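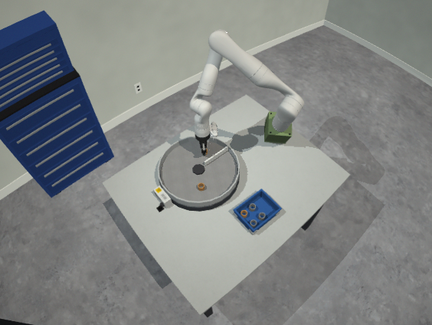
Re: [sim-manip] Ring picking off a turntable: how many episodes before it levels off?
Posted 07/05/2022

Hello all, and thank you for the kind notes after my last message, I did mean to answer sooner!

> Are you still training only on the simulated cell? And does the
> policy see the turntable angle, or does it have to work that out
> from the images?

Yes, still all simulation — the Nusora cell, with the arm on its green block, the round tray, and the blue bin for the finished rings. The policy gets no angle at all, only images and joint positions. We tried feeding it the angle in the Vembridge runs, and it leaned on that number so heavily that a small timing error ruined the grasp.

As for the leveling off, we trained on 251 episodes, then 2165, then 3010. The first jump helped a great deal and the second hardly at all. What did help was predicting 4 steps ahead and carrying out just the first one before looking again (I owe that idea to the Brurkarel thread, which is well worth digging out of the archive).

The misses we still get are mostly rings close to the rim, where the fingers have so little room to come down. If anyone has a grasp penalty they like for that, I would dearly love to see it.

Warm wishes,
Guzmán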